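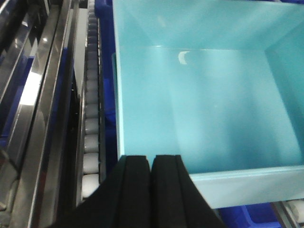

Goods-In and Packing Team, Bitovside depot

Equipment money for the second picking cell is approved, subject to the usual. Quick update before the shift planning goes out, proper version to follow when the quotes are all back.

What we asked for in June was one more arm, one more gripper, a run of roller track and enough bins to keep it fed. What we have got is most of that. The arm is a yes. The gripper is a yes, same two-finger type, black pads, with a spare set of pads in the box this time. The track is a yes but shorter than we wanted. Bins are where it gets fiddly, see further down.

Order for the arm goes to Musora, who quoted lowest once delivery and fitting were added in. Skotby were cheaper on paper but wanted the floor plates charged seperately, and their support line shuts before our late shift starts. Wu has the track and the side rails. Both orders need a cost code on them before they can go, so if you are holding a request form, get it back to the planning desk please. Two are still missing.

Delivery slot for the arm not confirmed. Musora say they will give us a date once the deposit clears. Until then nothing moves on the floor, and bay four stays as it is. Please don't start shifting racking on the strength of this notice, it happened last time and it all had to go back.

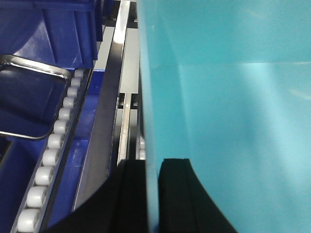 Bins took up more of the meeting than the arm did. The request was for 300, finance came back with 100 now and the rest looked at again after the cell has been running a while. Not ideal. We'd also like to settle on colours before spending anything, as the current lines have royal blue bins by the rollers and the teal plastic right next to them, and goods-in want to keep the two so people can tell at a glance what belongs where. Packing would sooner have all blue and labels. No decision yet. Whoever wins, the outside size has to match what we own already, or the new ones won't stack with the old and we are back to two sets of trolleys. Sample bins are coming from two suppliers, they'll be left on the bench by the packing office. Have a go with them, stack them, write on the sheet.

Also agreed: a shelf of spares. Rollers, pads, fixings, one spare cable set. Last year every small part was a seperate order with its own carriage charge and its own wait. The spares line is small next to the rest, so it should survive the next round of cuts, but put your wish list in early. Wu will do rollers by the box of 20 and the price is a good bit better than singles.

Not agreed: the second camera kit, the guard panels in clear plastic (standard mesh instead), and the longer service contract. The service one will come back. We were offered one year or three and went for one, with an option to extend at the same rate if we say so before it runs out. Planning desk has that in the diary.

Training. Eight places are included in the Musora price, four per shift. Anyone already signed off on the first cell only needs the short session. New starters need the full day. Names to your shift lead, not to planning, we just end up passing them on. Cover for training days comes out of the normal overtime pot so spread them out a bit.

Floor space. The marked area by bay four gets repainted before the track arrives. Pallets out of there by the end of the month. The walkway moves over towards the wall and the new lines will be yellow like the rest. Power drop is booked with the site electricians on the same job as the charging points, saves a call-out.

Anything with a price on it, quote ref 427 on the form or it'll bounce. Questions to the planning desk inbox. Next update when Musora give us a date.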